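Notes from two seasons of packing boats for the Prundach, as a thread. Gear lists and trip reports exist already. I'm sticking to load and trim.

1. Weigh everything dry, on a luggage scale, before it goes in a bag. Write the figure on tape and put the tape on the bag. Guessing by hand is how we left Flumthorpe last March with the left tube carrying most of the tins.

2. Our boat is a five-seat paddle raft, no frame. With no frame there is nothing to lash to except the thwarts and the D-rings, so the load has to be small, soft and low. Hard boxes go behind the rear thwart or stay in the van.

3. Order, floor upwards: water, tins, stove fuel, food, tent, clothes. Anything heavier than the thing under it is in the wrong place. Check this again after lunch, when people repack in a hurry.

4. Keep the top of the load below the top of the tubes. A tall pile raises the centre of gravity and catches the wind on the flat section above Stitilholm. It also stops the guide seeing the bow paddlers' feet. 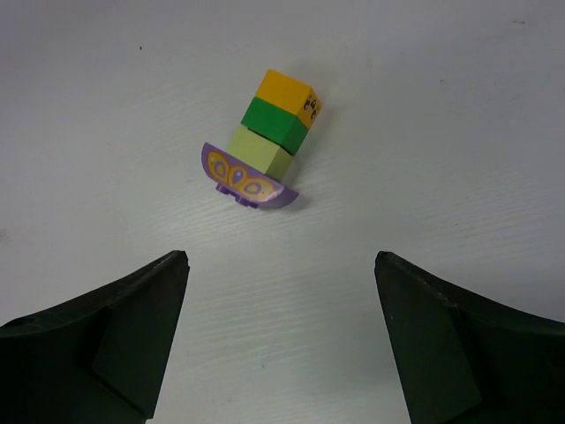 Four blocks, yellow on top with the eyes.

5. Fore and aft trim: we run slightly bow heavy in pushy water and level everywhere else. Stern heavy and the boat spins at every eddy line. Elvia Salinas prefers it level throughout and paddles the same stretch without trouble, so take mine as one setting that works.

6. Straps. Cam buckles, 2 m for single bags, 5 m across the whole load. Tails tucked, no loops. A loop big enough for a foot is a fault and should be fixed before launching. Carry a knife you can reach with either hand.

7. Do a shake test on the bank. Two people lift one side to knee height and drop it. Whatever moves gets strapped again. We do this at the put-in and once more below the weir.

8. Air pressure changes the load. Tubes pumped hard in the morning sun go soft in cold water and every strap slackens with them. Top up after 300 metres, in the first eddy on river right, then retighten.

9. Rigoberto Tovar asked about nets. A net is fine over bags that are already strapped. On its own it holds the shape of the pile and very little else. Mesh under 8 cm, please, for the same reason as the loops.

10. Dry bags: three rolls minimum, air pressed out first. A bag full of air takes up the space of two and sits too high. The exception is the bow bag, which we leave half inflated for buoyancy.

11. Aba Kwofie has a longer set of figures for framed boats, where most of the above changes. She has said she will post them once she is back from the Manríquez section.

12. Correction to 6: the long strap is 5 m on our boat. On a wider one, measure first.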